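Forums Projects Teleop & Teaching New posts Log in
This site uses cookies to keep you signed in. OK

Hand guiding vs. remote for CPU seating?

pinchgrip
Starting the processor swap task on old desktops this month and I'm so excited about it! We have the Cerker leader arm for remote control, but I could also just grab the robot and move it by hand. Which gives better demos? Budget is 200 takes for the first round.

solder_owl
By hand, easily. You feel the weight of the arm and the contact with the board. I did 650 at Etholm that way and the motions were beautifully smooth.

deskfan88
Gotta disagree! Your hands end up in the wrist view, and then the policy learns from pictures it'll never get when it runs alone. We threw out a whole set at Jurdale over that. Remote, every time.

solder_owl
Only if you stand on the wrong side of it. And remote with no force feedback over socket pins? Brave.

deskfan88
Slow the leader down near the board and go by the wrist view. You get the hang of it in an afternoon, it's great fun. We're at 2,970 remote takes on the Catacutan parts bench and I still look forward to it.

pinchgrip
OK, trying remote first. Do you start each take with the load plate already up?

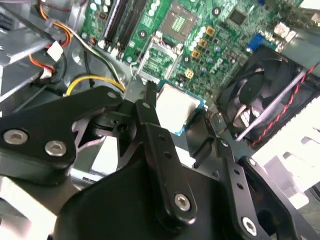 deskfan88

Yep, plate up and lever standing, chip already in the fingers. I keep opening the socket as its own task. Coming down next to the socket like this, I stop, square up the edges, then slide over. Try 2 speeds and tell us which you like!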